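Date: Sat 10 September
Subject: Re: [localpress] Accreditation rules for the council meetings in Wudham

Hello all,

I read the earlier message two times and I want to answer to the part about the accreditation, as we had a very similar problem in Bragança. I copy the part here so that new subscribers can follow.

> The new rules of the Wudham council say that a reporter must apply
> for a pass 14 days before each meeting. But the agenda is published
> only seven days before. So we must ask for a pass when we do not
> know yet what will be discussed. The form also asks for a list of
> articles from the last year. Our weekly has a print run of 3000 and
> two reporters, and one of them works half time. Did other people on
> the list meet such a rule, and what did you do?

In our case the rule was not written as a rule. It was a letter from the press office, and for a long time we accepted it as if it were a law. My first advice is therefore to ask in writing for the legal basis. Please do it by letter or by email and not by telephone. When we asked by telephone we received three different answers from the same office, and later we could not prove any of them.
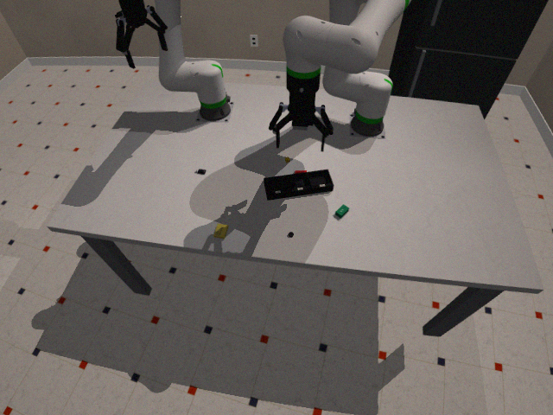
The second thing is the difference between a pass and a seat. A council may say that the room is small and the press table has only so many places. I find this reasonable. But if the meeting is open to the public, you can sit with the public and take notes. We did this for one full winter. What we lost was the right to record sound, and this was a real loss, as two council members afterwards said that they were quoted wrongly.

Concerning the list of articles, I would not send it. An office that gives passes has no need to know what you wrote before. We replied with one sentence, that we are a registered newspaper and here is our registration number, and it was accepted. I know that one online publication did send everything, 187 links, and its pass was refused anyway with no explanation.

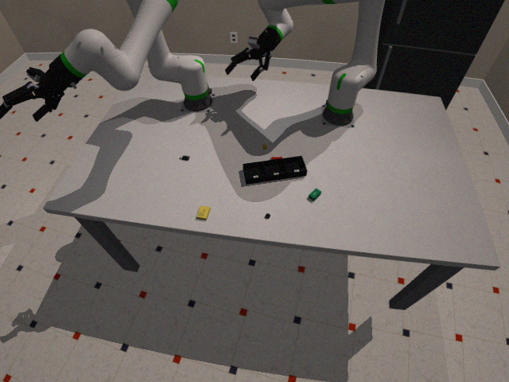
You can also think about a joint letter. Alone we were easy to ignore. When the local radio and the Kidetley newsletter signed with us, we had a meeting with the press office in nine days. We collected also 103 signatures from readers, but I believe that the signatures of the other editors were more important. 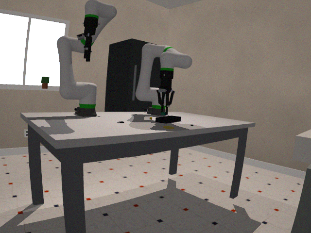
Two robot arms at a large table

I should mention the costs too. A formal complaint cost us 908 euros with the lawyer's first opinion included. For a small weekly this is much money. If I could do it again, I would first ask the journalists' union, as they often have a template for this kind of letter. 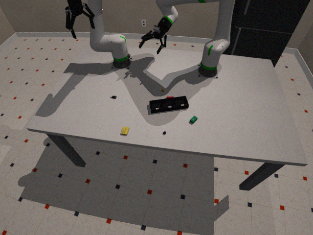 One question from my side. Does somebody here use the Gasetti archive for old council minutes? I try to find minutes from before the rules were changed, and the search gives me only the cover pages. Perhaps I make a mistake with the dates. If you know how it works, please write to the list, as I think it would be useful for Wudham also.

I can send our letter to the press office to anyone who wants it. It is in Portuguese, but I can translate the main points during September.

With kind regards,
an editor in Bragança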